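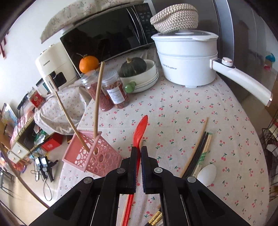
Category: Robot Learning » Project FAQs

Print this page | E-mail this page

Clarnemano: your questions about the utensil study

What is Clarnemano trying to find out?
Whether a robot arm can learn to tidy chopsticks and spoons from people doing the job with hand-held grippers in ordinary homes. Thin, mixed objects are wonderfully hard for it – we love them!

How much data went in?
We trained on 2,848 demonstrations and kept 799 more for testing.
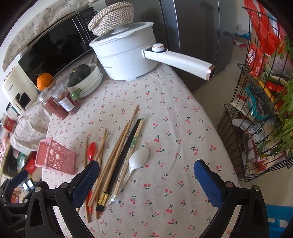
Chopsticks caused most of our early failures, so Réka Juhász split each recording into short grasp segments and had the model predict the jaw opening separately. Success on kitchens it had never met rose to 70 percent, and we were thrilled.

Why use hand-held grippers?
People move naturally with them, and a new kitchen needs very little setup.

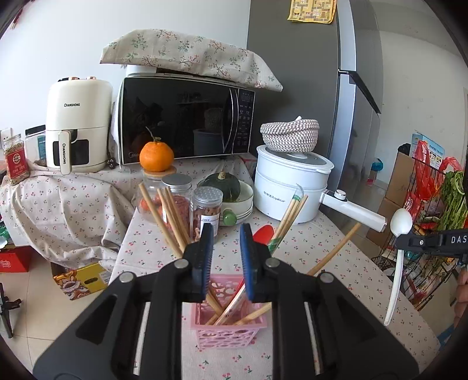

What still goes wrong?
Mostly pairs. The arm often picks up one chopstick and leaves its partner behind – Shamim Siddiqui is working on that now.

Related items
Zurkow: folding towels with two arms
Grasping thin objects, part 3
Wednesday reading group notes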